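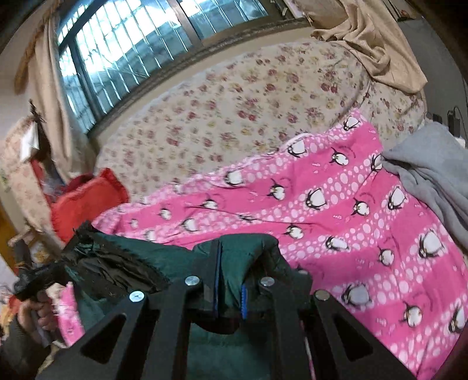 A padded jacket with a blue zipper.

How to Wash and Store Padded Jackets at the End of the Season

Hekden Textile Care Service – Household Guides

Padded jackets are often put away in spring in the same condition in which they were last worn. Skin oils, road salt and food marks left in the fabric over the summer become harder to remove and may attract insects. This guide explains how to clean, dry and store a padded jacket at home. It applies to jackets with polyester or other synthetic filling. Jackets filled with down may be treated in much the same way, with the differences noted near the end of the page.

The full process takes most of a day, nearly all of it drying time. Households with several jackets should wash no more than two in one load.

Before you begin

Read the care label, which is usually sewn into a side seam or below the collar. A washtub symbol with a cross through it means that the jacket must not be washed in water and should be taken to a professional cleaner. A circle inside a square with a cross through it means that the jacket must not be tumble dried. If the label is missing or can no longer be read, wash the jacket by hand in cool water and dry it flat.

You will need:

Liquid detergent without bleach or fabric softener
A soft brush or an old toothbrush
White vinegar
A clean white cloth
A drying rack
3 clean tennis balls, if you will be using a dryer

Step 1. Empty and inspect the jacket

Turn out every pocket, including inside pockets. Paper tissues are the most common cause of a second wash. Look along the seams for loose stitching and for small holes through which the filling could escape, and mend them first. A hole the width of a pencil can open to several times that size during the spin cycle.

Remove the hood and any detachable trim. Fur and imitation fur should always be cleaned separately, following their own labels. Lace or ruffles that are sewn in place cannot be removed, and a jacket with such trim should be washed inside a large mesh bag.

Step 2. Check the zipper

Run the slider from one end to the other. If it catches, look for threads or lining fabric trapped between the teeth and ease them out by hand. Brush the teeth with a dry toothbrush to remove grit. A stiff slider may be treated with a little candle wax rubbed along the closed teeth.

Close all zippers and fasten all snaps before washing. Hook-and-loop strips should be pressed shut along their full length, as the rough side will damage knitted cuffs and smooth linings.

Step 3. Treat marks and worn areas

The collar, the cuffs and the edges of the pockets carry most of the soil. Mix one part liquid detergent with four parts cool water and test the mixture on an inside seam. Press the damp area with the white cloth. If color comes away on the cloth, stop and consult a cleaner.

If the color holds, work the mixture into the soiled areas with the brush, using light circular strokes, and leave it for 15 minutes. White rings left by road salt should be sponged with equal parts white vinegar and water.

Step 4. Wash

Turn the jacket inside out and place it in the machine. A front-loading machine is preferred. In a top-loading machine, the post in the center of the drum can twist the filling out of place, and hand washing in a bathtub may be the better choice.

Select a gentle cycle with cool water and a low spin. Use half the usual amount of detergent – too much will leave the filling stiff and dull the outer fabric. Do not add fabric softener. When the cycle ends, run a second rinse. Squeeze a sleeve over the sink, and if suds appear, rinse again.

Lift the jacket out with both arms beneath it. Wet filling is heavy, and a jacket carried by the shoulders may pull apart at the seams. Do not wring.

Step 5. Dry

For tumble drying, use the lowest heat setting and add the tennis balls, which break up clumps as they strike the fabric. Stop the machine every half hour, shake the jacket and spread any remaining lumps with your fingers.

For air drying, lay the jacket flat on the rack, away from radiators and direct sun, and turn it every few hours. Hang it only when the outer fabric feels dry to the touch. Filling dries well after the shell does. Press the thickest section between your palms. If it feels cool, it is still damp.

Step 6. Store

Store the jacket on a broad hanger in a closet with some open space on each side, or fold it loosely in a cotton bag. Vacuum bags save room but flatten the filling, and some jackets do not recover their shape. Plastic covers from the cleaner should be taken off before storage.

Cedar blocks may be placed nearby. Sand them lightly each June to renew the scent.

Notes on down jackets

Use a detergent sold for down. Allow two or three full dryer cycles on low heat and expect the filling to look flat and uneven until the last of them. A sour smell after drying usually means moisture remains, and the jacket should go back into the dryer.

Related guides

Replacing a Zipper Slider
Washing Wool Hats and Gloves
Removing Candle Wax from Fabric
Caring for Waterproof Shells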